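The Long Return of the Cindbridge Yoke

A regional knitting tradition, nearly lost with the mill that supplied it, is being recorded stitch by stitch
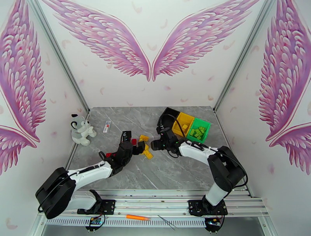
Feathered wings in pink on white walls, with a small plush dog at the back left.

For most of the last century, a sweater made in Cindbridge could be recognized from across a street. The body was plain, the cuffs were deep, and the yoke carried three bands of pattern worked in no more than four colors. Knitters in the town learned the bands from relatives and rarely wrote them down. When the Chisholm spinning mill closed its doors, the yarn that had given the garments their weight and slightly dry hand disappeared from local shelves, and the sweaters themselves soon followed.

The Cindbridge Knitting Archive was established to record what remained. Its holdings now include 196 finished garments, most of them lent or given by families in the district, along with 654 swatches, fragments and partial sleeves. The smallest is a child's cuff. The largest is a fisherman's pullover that has been re-knit from the elbow down on at least two occasions, each time in a different shade of navy.

Agnes McIver, who directs the archive, describes the work as slow by design. Each yoke is laid flat, photographed and charted by hand on grid paper before any chart is entered into the database. Two readers work separately and compare their results. Where they disagree, the garment is brought out again.

"A worn stitch can look like a purl, and a darn can look like a color change," McIver said. "We would prefer to leave a square blank than to fill it with a guess."

The charts have already altered some long-held views. It was commonly believed that the wide middle band, known locally as the gate, belonged to a single family. The archive has found it in garments from every part of the town, with small differences in the number of plain rounds above and below. The narrow upper band appears to be the more personal of the three. Several knitters repeated the same upper band for decades while changing everything beneath it.

Construction has received equal attention. Cindbridge sweaters were worked in the round from the hem, with the sleeves joined at the underarm and the yoke decreased in four steps. The usual starting count for the yoke of an adult garment was 296 stitches, a figure that divides evenly by eight and so accommodates most of the recorded motifs. Short rows were placed at the back of the neck before the first band – an arrangement that kept the pattern level when the sweater was worn.

Yarn has proved the harder problem. Modern wools of similar thickness tend to be softer and loftier, and the finished fabric lacks the firmness of the originals. Gavin Pollock, a spinner who advises the archive, has spent four years on trial batches. His current version, sold under the name Drikusum, is a two-ply wool spun with more twist than is usual for hand knitting. It is offered in nine shades matched to garments in the collection.

"It is not a comfortable yarn on the first day," Pollock said. "After two washes it settles, and the colors sit beside each other cleanly."

Interest from outside the district has grown since the first charts were released. The pattern publisher Zutetti issued a booklet of six adapted yokes last April, with sizing extended well beyond the range of the historic garments. The archive's own mailing list stands at 3847 subscribers, many of whom submit photographs of completed sweaters for comparison with the originals.

McIver has asked those knitters to note any changes they make, including substitutions of color and gauge. The notes are filed with the charts and treated as part of the record. Work will next turn to the mittens and caps in the collection, few of which have been examined, and to a box of unlabeled needles received with the Chisholm mill papers.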